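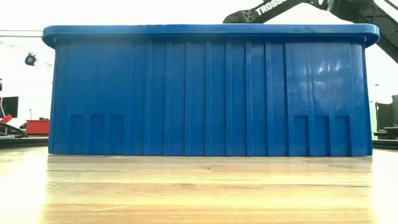

Monday. Finished the first pass through the Trernard baptism register. Total is 983 entries, counting the ones on the loose sheets at the back and leaving out the duplicates I have already proved. There will be more duplicates. I started at half past eight and stopped when the light went, with a short break for soup.

The register is in two volumes. The first is a proper bound book, ruled by hand, and the ministers kept to the columns: date of birth, date of baptism, child, parents, abode, officiant. The second is a cash book turned sideways. Whoever took it over used the money columns for the two dates, so the day of birth sits under pounds and the month under shillings, and for a good stretch of the volume the year isn't given at all. It has to be carried down from the last entry that has one. I have put carried years in square brackets in Zirirex and left the date field as "inferred". Zirirex will not sort inferred dates together with stated ones, which I had forgotten, and I spent most of an hour thinking I had lost a page.

The work-around is a second field holding the order of entry in the book. Volume number, page, line. Sort on that and ignore the dates. I should have set it up at the start. Ward Verstraete told me to in his letter and I filed the letter.

The main question is still the break. The accepted account of the Trernard congregation is that it split over the ordination of the second minister, that the seceders walked over the hill to Arnen within the month, and that they built there. This is what the chapel history says and it is what is cut on the stone at Arnen. If it were so, the Arnen families should drop out of the Trernard register at one point and not come back. They don't. I have now got every Arnen abode tagged and they thin out over several years. Some of the families who signed the letter of protest were still bringing children to Trernard to be baptised long after the stone says they had left. One of the signatories stood as sponsor for another man's child there, and sponsor entries are not common in this register, so somebody thought it worth writing down.

Possible explanations, in the order I would test them:

The Arnen meeting had no ordained man at first and so could not baptise. Simple, and fits the dates I have. Would need the Arnen minute book to show when they called their first minister. The minute book starts later than I would like.

The Trernard clerk entered Arnen baptisms in his own book from a list sent over, for the sake of completeness or because he did not recognise the separation. There is a small amount of support for this. On four pages the Arnen entries come in a block, in the same ink, out of date order. A man copying from a list would produce exactly that. So would a minister who went over once a quarter and did them all on one afternoon. I can't tell the two apart from the page.

"Arnen" as an abode covers the farms on this side of the stream, whose people never seceded at all. I don't like this one but it has to be ruled out. The tithe map would do it.

Raíssa Vasconcelos rang at eleven about the Aguiar letters. She has been through the second bundle, and her reading of the dating clause is different from mine. I had taken "the fourth day after our separation" as four days after the split, which put the letter in the same week as the ordination and made it the earliest document we have. She says separation is used all through the bundle for the Aguiar household's own leaving, meaning the journey, and that the word he uses for the quarrel is always "the difference". I got the transcripts out while she was on the line and she is right in every case I checked. So the letter loses its place at the head of the sequence and goes somewhere in the middle. I have to rewrite the second section of the paper, and the footnote on which I was rather pleased with myself comes out altogether.

It does help in another way. If the letter is later, then the passage where Aguiar says he "took the bread at the old house" is also later, and he was one of the seceders. That makes him another one going back and forth. I asked her whether the Portuguese would bear "used to take" in place of "took" and she said no, it is a single occasion, and he is slightly defensive about it.

She will send her transcripts of the remaining letters when she has done the damaged corners. I said there was no hurry. There is some hurry.

Afternoon on the communion roll. Membership and baptism are separate matters in this connexion and I keep having to remind myself. A child could be baptised on the faith of one parent, and the register doesn't say which parent was in membership. The roll does, by name, with a mark for each quarter attended. The marks are a cross for present, a nought for absent with reason, and a blank for absent without. There is also a small hooked mark that I cannot read. It appears against twenty names. Today I listed them all on one sheet, and most are Arnen or the farms on the Arnen side. My guess this evening is that it means the member took communion elsewhere with the clerk's knowledge. If that holds, it is the best evidence so far that for some time the two bodies regarded themselves as in fellowship, whatever was said afterwards from either pulpit.

I will not put that in writing to anyone until I have checked it against the discipline book. A hook could as easily be arrears of pew rent. In the Trernard accounts the treasurer does use a hook, though his is the other way round, with the tail to the left.

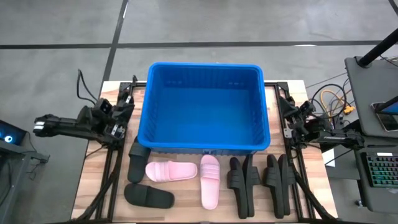 Footwear and a blue basket on the wooden table, black rails at either side.

Note on hands. I have been calling the clerks A, B and C. Hand A is the founder's brother and is certain, because he signs. Hand B begins in the last third of the bound volume and I had him ending with it. I now think he carries on into the cash book for some pages, using a worse pen. The capital T in Trernard is the same, with the bar put on last and not touching the stem. The figures are the same, especially the 4, which he leaves open at the top. If B goes on into the second volume then the change of book is not the change of clerk, and the argument in the chapel history that the records were "seized" at the split and a new book begun in anger has nothing to stand on. They ran out of pages. The bound volume is full to the inside of the back board, which is easy enough to see when it is in your hands, and I doubt the author of the history had it in his.

I have changed the hand field for the first pages of volume two from C to "B?" and kept the query. Ward should look at them. He is better at hands than I am and has no theory to protect.

Wrote to him this evening with the following points:

Whether the Arnen stone is original or recut. The lettering looks too regular for the date on it. If it was recut, who supplied the wording, and from what.

Whether he has ever met the hooked mark in another roll of the same connexion. I drew it in the margin, three attempts, the third one fair.

Whether the circuit plan for the relevant years survives in his collection. A plan would show who was preaching at Arnen and when, and would settle the quarterly visit question in one go.

Whether he wants his loaned index back in April or can leave it with me until the summer.

Copied the letter before sealing it. I didn't mention the Aguiar dating. He accepted my version in print on my say-so and I would sooner tell him with the corrected transcript enclosed.

Backed up the Zirirex file to both discs. Checked the count on each after copying and it agreed. The export still drops the accent from Raíssa's name in the credits line, and turns the long s into an f wherever I have kept it, so one child is now recorded as having been bleffed. Report the fault or strip the long s from the transcripts. I lean towards stripping it, with a line in the editorial note to say so. Nothing in the argument rests on it.

Tomorrow: the discipline book, from the start, looking only for Arnen names and for any hook in the margin. Ring the record office before ten to ask for the tithe map and the apportionment together, as they send only one if you ask for one. Take the long ruler. The cash book needs a support under the front board if it is to stay open at the early pages, and the foam wedge is still in the other bag.

Knee bad on the stairs again. Wind from the west, rain after dark.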